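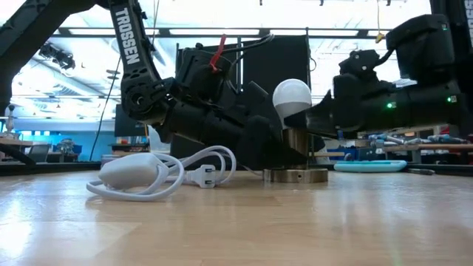

Can we please stop signing off the whole sheet in one go? was the first comment back on the last version, left unsigned by someone on the Mulamau side. Fair enough! Every item now has its own line, with my notes under it. Fill it in before your first demonstration of the shift and again after any long break.

Verkex teleoperation bay, pre-session check, version 5
Task: two-arm lamp assembly (bulb, brass base, white cord)

Before power

1. Frame and arm mounts tight. OK.
I put a hand on each mount and give it a proper shove. A mount that moves a hair will wreck your demonstrations long before it hurts anybody, but it's the same bolt either way, so check it.

2. Arm cables have slack through the full reach. OK, with a comment.
Watch the loops near the wrists. I drive each arm slowly to its far corner and look for anything pulling or rubbing, then do the same thing with both arms toward the middle.

3. Lamp cord unplugged, plug and adapter on the tabletop. OK.
The cord is part of the task. It does not go into a wall outlet or a power strip at any point, even if you're dying to see the lamp light up (I was).

4. Bulb glass sound. OK.
Turn it all the way around in your fingers. Any crack and it goes in the glass bin, and you take a fresh one from the Huanca box under my desk.

5. Extra objects on the table noted. OK.
The calculator and the notebooks are supposed to be there. Leave them in, just write down that they were.
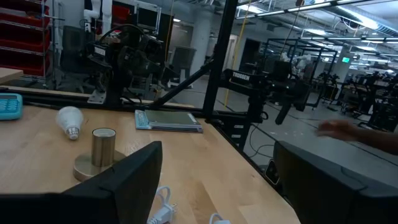
People and reach

6. Nobody inside the reach of either arm while it's live. NEEDS WORK.
My biggest gripe this April. The arms can swing out past the table, and we all know the urge to reach over and nudge something by hand. Call "hold", wait for the operator to answer "holding", and only then put your arm in. If you don't hear the answer, you don't reach.

7. Floor walkable behind the operator. NEEDS WORK.
Run cables along the table legs wherever they'll go. I caught my heel on one at 4:30 and said a word that's now on the audio log.

8. Stop button tested by the operator. OK.
By the operator, with the hand they'll use. Not by me the night before.

During the demonstration

9. Grip force limit loaded for glass. OK.
Ours is the Karkico setting, 566 in the grip menu. If the menu shows 4000, that's the factory value – do not touch the bulb with it. Back out, reload, look again.

10. Hand-over done at walking-through-treacle speed. OK, with a comment.
When the 2 grippers get close, slow down more than feels natural. The robot learns your hurry along with everything else, and a rushed pass gets copied faithfully. If the fingers touch each other, stop and mark the take. I keep the take, flagged, so don't delete it.

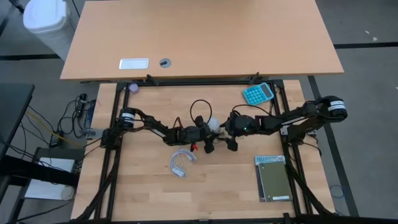 Does a flagged take still count toward my shift total? came in from one of the evening operators after reading item 10. Yes, it counts. I would much rather have a flag than a clean-looking take with a knock in it.

After the session

11. Arms parked, power off, parts back in the tray. OK.
Park them first. Cutting the power with an arm in the air lets it drop.

Items 6 and 7 stay open until I've rechecked them with the bay running.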